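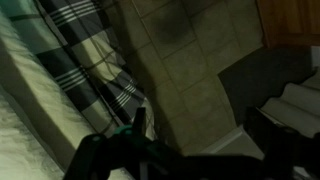
What do you do at Trolus?
We teach people to make a bed well, and we look after the bedding that goes on it.

About us

Trolus started in August at Gwawr Wynne's kitchen table, with a borrowed double bed in the next room and a pile of blankets from her aunt's attic (some lovely, some very much not!). Gwawr had spent 14 years running guest rooms and kept getting the same questions from friends: how do you get the layers to sit right, and why does the throw always end up on the floor? So she held a Saturday class. Cillian Ó Dubhghaill came to that one, came back for the next, and now teaches half of them.

We love layers. A soft, fuzzy cream layer on top with a big plaid blanket hanging down the side is still our favorite way to dress a plain room, and it's the first thing we practice together. Let the plaid fall in loose folds and stop just short of the floor, especially on tile, where a trailing hem picks up every bit of grit. Black and charcoal checks with a little pale yellow-green in them go with nearly everything, and they're so forgiving if you have a dog.

What we teach

The basic course runs over 4 evenings. You'll learn corners, folding, storing wool for the summer, and how to wash plush bedding so it stays plush (cool water, plenty of room in the drum, and a good shake before it goes on the line). Senan Conneely runs the mending table, and he will talk to you about blanket stitch for as long as you let him. Bring whatever needs fixing.

Classes are small, with 4 beds and two people to a bed. You don't need to bring a partner, we'll pair you up when you get here.

Flillinach

Flillinach is our blanket library, looked after by Treasa Dolan. Borrow a plaid, a throw or a quilt, live with it for a month and see how it looks in your own room before you buy anything. Everything gets washed and aired between homes.

Come and see us

The next open evening is Thu 20 June. Drop in, try a few folds and stay for tea!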